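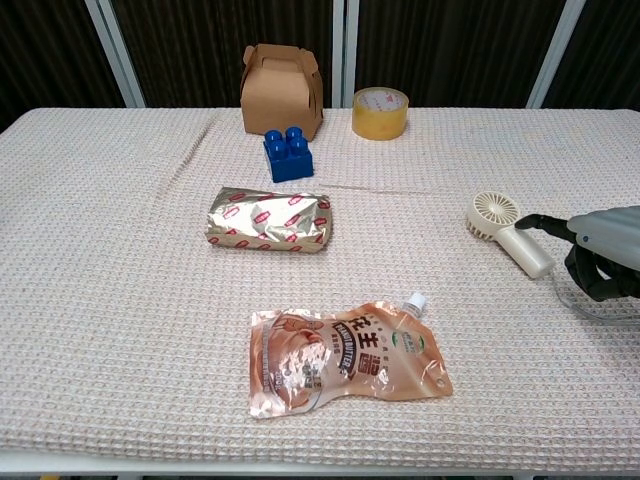 A visit to the Helwood handling lab in Drindville

In October I went with my colleague Rui Salgado to see the handling lab of Helwood. We both work at Arruda, where we write the work instructions for a packing hall, and next year we will have our first robot cells. Our manager wanted us to look at the rules of another house before we write our own. We arrived at 9.30 in the morning and stayed until the middle of the afternoon.

Before the lab door

Nobody goes in without a short safety talk. Ours was given by Yaryna Romaniuk and it took twenty minutes. Long hair must be tied, lanyards come off, and sleeves must be close to the wrist. I had to leave my scarf on a hook. She also showed us the stop buttons, and each of us had to press one and then watch how it is released. I have visited many factories and I was never before asked to press the button myself. I think it is a very good habit and I have already put it in my draft.

The written rules are in a binder which they call Fidum, after the old name of the project. It has 206 pages. Yaryna told us that new people read only the first 8 pages before they may enter, and the rest comes during the first month.

Rules for the table

I expected that most of the rules would be about speed and force. There are such rules, but a large part of the binder is about the table and what may be put on it. The robot hand works with ordinary things from the shop and the home: a pouch of peanut butter, a small cardboard box with a handle slot, a handheld fan, a roll of yellow tape, a toy block. Every one of them belongs to a class, and the class decides how it is treated.

Food in soft packs has to stay closed. A pouch is checked at the seams and at the cap at the start of each shift, and when there is any doubt it goes in the bin. It may not be eaten afterwards, also when it was never opened. Vira Hladun, who keeps the object store, was quite strict about this.

Things with a battery are charged in another room, on a metal shelf. They come to the table switched off. For a fan there is one more line in the binder: no loose thread, hair or paper strip near the grille.

Shiny wrapping, such as foil, is allowed, but the person who prepares the table must look at it first from the side of the camera. If there is a strong reflection, the lamp is moved and the object stays where it is. I asked why not the other way. The positions are written on a sheet before the work begins, and a sheet which is changed by hand is a sheet with mistakes.

The cloth has its own paragraph. It may have small folds, because a real table at home has them, but it must not hang so low that a person can catch it with a knee. It is washed when there is a spill, and the date is noted.

People and hands

The rule I liked best is the simplest. Only one person at a time may speak the word "clear", and this person is named on the board by the door. When we were there it was Lourenço Sampaio. Until he has said it, the hand does not start, and nobody may reach over the table to correct an object — not even when it is nearly falling. If it falls, it falls. The stop is pressed first and the picking up comes after.

Duarte Serrano, the lab manager, showed us the logbook. It had 308 entries of what they call small events: an object dropped, a cap found loose, a visitor behind the yellow line. None of them was an injury. Rui asked if people are not afraid to write so much against themselves. Duarte answered that the entries carry no names, and that a week with an empty page worries him more.

What I would do differently

I have 2 remarks. The class of an object is written only in the binder, and in my opinion a coloured sticker on the storage bin would save walking. And the rules for visitors are in one language only. I understood them well enough, but our night shift speaks four.

We had lunch in the canteen in Drindville, which I can recommend for the soup, and took the bus back to the station. Vira has promised to send us the checklist for the object store, and I will add it to our shared folder when it comes.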